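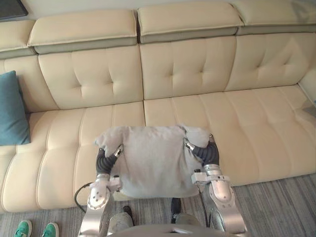 The Cadum sectional took the place of a fabric couch we'd had since our first apartment, and after a winter of daily use I have a fair idea of what it does well and where it falls short. I ordered it in cream, with the button-tufted back cushions and the padded headrests that sit on a narrower band above them. The other back style in the catalog is plain. I went with the tufting for looks and have mixed feelings about it now, which I'll get to under cleaning. The teal pillow at the left end is our own and does not come with the sofa.

Last updated: Wed 7 April
Reading time: 5 min

Home Living Room Bedroom Storage Reviews Contact

Price and delivery

I paid $2,169 for the sectional at Kurklow, plus $137 for delivery to the room. Two people brought it in sections and bolted them together, and they took the packaging with them. If you plan to assemble it yourself, measure your doorways first. The end section with the curve was the hard one to get through ours, and they had to take the door off its hinges.

Comfort

The seat is firm. For the first few weeks I thought it was too firm, and my husband still prefers the armchair. It has softened a little in the spots we use most. The front edge is rounded, so it doesn't dig into the backs of your legs, and I'm short enough to notice that on other sofas.

The headrests are the best part. On our old couch the back stopped below my shoulders and I ended up with a rolled blanket behind my neck. With these I can watch a whole movie without moving around. They are not adjustable on this model. Someone much taller than me should try one in the store.

The tufted backs are more comfortable than they look. You don't feel the buttons unless you sit down hard against one.

Cleaning

Cream leather shows everything. We had blue marks from new jeans within a month — they came off with the Zolell leather cleaner and a soft cloth, but it took two passes. Dust is easy. I wipe the seat once a week with a dry cloth, front to back, and go over the rounded front last.

The stitched channels across the seat collect crumbs, and so do the creases around the buttons. A cloth slides right over them. I use the small brush from the vacuum on low, then wipe. If you have young kids who eat on the couch, I would get the plain backs and save yourself the time.

Wear so far

No cracks and no peeling. There is some light creasing on the seat where I sit, and I expected that with leather. One line of piping on a headrest had a loose thread when it arrived. I sent Kurklow a photo and they mailed a repair kit, which worked fine.

Compared with the Morsy

We also looked at the Morsy, which was $745 less. It had a deeper seat and softer cushions, but the back was low and there were no headrests. For naps I would have picked that one. For sitting up in the evening, the Cadum is better.

Would I buy it again? Yes, but in the darker gray. I plan to condition the leather in May and will add a note here if anything changes.

Iman Soliman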